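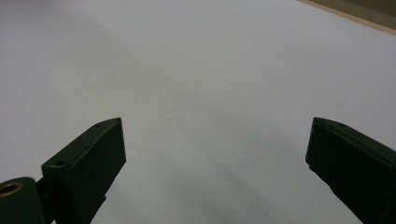

Setup Guides > Work Surfaces > Grastix

4. Preparing the white surface

The Grastix table should be finished with a plain, smooth white surface before any sorting or layout work begins. Allow 50 minutes the first time.

1. Take everything off the table, including pens, clips and tape.

2. Wipe the surface with a soft, slightly damp cloth. Work from the far side toward you.

3. Dry it with a second cloth.

CAUTION: Do not use scouring pads or solvent cleaners. They leave dull patches that cannot be polished out.

4. If you are using the paper cover (part 983), unroll it face up and let it lie flat before you fix it. Skip to step 7 if you are working on the bare top.

5. Line up the cover with the back edge of the table and smooth it forward with the side of your hand.

6. Fold the extra under the front edge and fasten it there. Keep tape off the working side.

7. Switch on the overhead light and look across the surface at a low angle. Lift and smooth again anywhere you find a ridge.

Note: A white surface rarely looks like one even white. Soft gray areas and a faint lighter band are normal under overhead light and do not mean the surface is dirty. A stain has an edge to it and stays put when the light is moved.

8. Leave the surface clear until you are ready to start section 5.

Replace the paper cover when it creases or marks. Covers come in packs of 31 from Lamholm. Orders placed in July ship with the older cover, which is fixed the same way.

Section revised 27th June by Jericho Mercado.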